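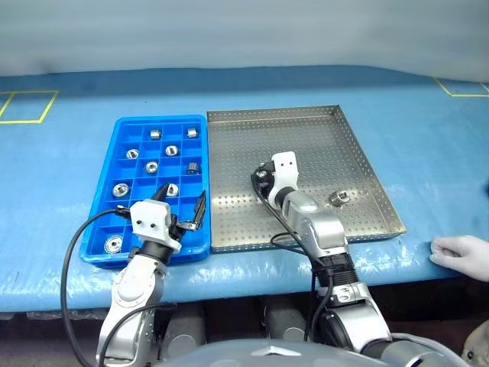 Blue compartment bin and perforated metal tray, side by side

Plustham Forums > Storage > NAS and home servers

Serero drive dropping to 88 MB/s on long writes

lapwing_30
Posted 2024-02-04
Replaced the boot SSD in my Diltton box in December. Sequential writes start at 684 MB/s, then fall to 88 once the copy passes roughly 30 GB. Firmware is current. Faulty unit?

fikri.siregar
No. That's the SLC cache filling. After that you're writing straight to TLC and the controller is folding old data at the same time. Check how full the drive is – dynamic cache shrinks with free space.

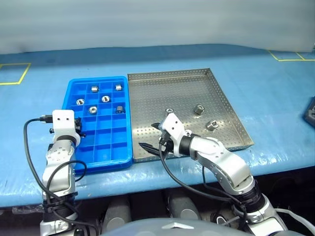 If it's over three-quarters full, move something off, run a manual TRIM and leave it idle for an hour before you retest.

ohmslaw
Disagree. My Serero holds 186 MB/s after the cache is gone, same capacity. 88 looks like thermal throttling to me. Log the temperature during the copy.

fikri.siregar
Same capacity doesn't mean same NAND. They've changed suppliers mid-run before.

Nabila Purba
Can't both be checked? Lapointe enclosures have poor airflow behind the drive cage, if that's what you've got.

lapwing_30
No enclosure, it's on the board. Peak was 61 degrees, drive is 91% full. Will clear some space and rerun tonight.

ohmslaw
61 isn't throttling. Still reckon 88 is low for that model.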